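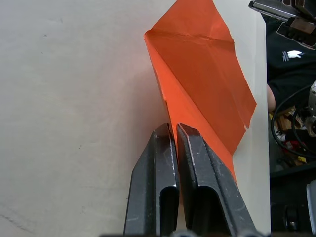
Fig. 5. Orange sheet part folded, with both fingers at the lower end of the paper.

5.2 Folding paper and thin card

Folding is a trial task on the Werano arm. It is slower than a person and needs someone close by. Use this section to find out what your arm can manage before you plan any work around it.

Before you start
Clear the table of loose scraps. Choose a sheet in a strong colour if the table is pale, as the Troltby software finds the edges more easily. Load the folding profile (menu item 205).

1. Lay one sheet flat and press Home.
2. Wait for the fingers to open fully, then press Learn Edge.
3. Select Single Fold. Do not select Shape until Single Fold has passed.
4. Let the arm finish the crease. Keep your hands off the paper while the lamp is amber.
5. Check the crease by eye. If it has wandered, throw the sheet away and begin again at step 1.
6. When five sheets in a row are good, select Shape and load a pattern.

Note: Used sheets keep their old creases and the arm will often follow the wrong one. Start each run with fresh paper.

Note: Scratches on the finger faces do not affect grip. Burrs do. Feel for them every 500 cycles and change the fingers at 2,000.

CAUTION: The gap between the fingers closes without warning in Shape mode. Press Hold before reaching in to free a sheet.

What to expect
Single folds in plain paper are dependable enough for leaflets. Shapes with flaps and points are not there yet - the arm loses track of a corner once it lifts off the table, and a person has to put it right. The same goes for tea towels and shirts, which are covered by the Ulov add-on and should be treated as trials only. For posting and packing work, we suggest the arm makes the first fold and a person does the rest.

If the sheet tears, see 5.4, Lowering the grip force.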